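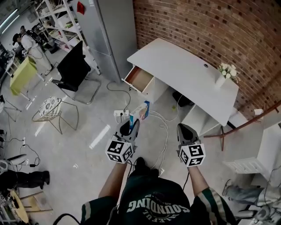

Wem gehört eigentlich die Wiese am Dorfrand? Das klingt nach einer leichten Frage, und Erwachsene beantworten sie gern mit einem sehr langen Gesicht und einem noch längeren Brief. Grenzen haben nämlich eine dumme Eigenschaft: In der Natur sieht man sie meistens nicht. Kabel, die wie die weißen auf dem grauen Boden kreuz und quer durcheinanderliegen, kann man wenigstens noch mit dem Finger verfolgen, bis man weiß, welches wohin führt. Bei einer Grundstücksgrenze bleibt nur das Gras, und das Gras sagt nichts.

Wer weiß es dann?

Das Grundbuch. Das ist ein Verzeichnis beim Amtsgericht, in dem steht, wem welches Stück Land gehört. Jedes Stück heißt Flurstück und hat eine Nummer, zum Beispiel 2512. Hübschere Namen waren offenbar schon vergeben.

Und wenn zwei sich streiten?

Nehmen wir das Dorf Sustside. Dort wollte die Baufirma Netard auf einer Wiese 6 Häuser bauen. Levente Csonka, der nebenan wohnt, fand, dass ein Streifen davon seiner Familie gehört. Sein Opa hatte das immer gesagt. Opas sagen vieles, und manchmal haben sie sogar recht.

Also kam eine Vermesserin. Sie suchte die Grenzsteine, fand 4 davon unter Brombeeren und verglich sie mit der Karte vom Amt. Der Streifen war ungefähr 1.000 Quadratmeter groß und gehörte tatsächlich den Csonkas. Netard musste den Plan neu zeichnen.

Darf man auf seinem Land alles machen?

Nein. Auch wer eine Wiese besitzt, darf dort nicht einfach ein Hochhaus oder eine Achterbahn hinstellen. Was gebaut werden darf, steht oft in einem Bebauungsplan. Den beschließt der Gemeinderat, meistens abends und meistens nach langem Reden. Vorher wird der Entwurf veröffentlicht, und alle dürfen ihre Meinung dazu schreiben. Auch Kinder! Ob der Rat auf sie hört, ist eine andere Sache, aber lesen und abwägen muss er sie.

Wörter zum Angeben

Flurstück: ein Stück Land mit Nummer.
Grenzstein: ein Stein, den man nicht verschieben darf, auch nachts nicht.
Bebauungsplan: Regeln dafür, was wo gebaut werden darf.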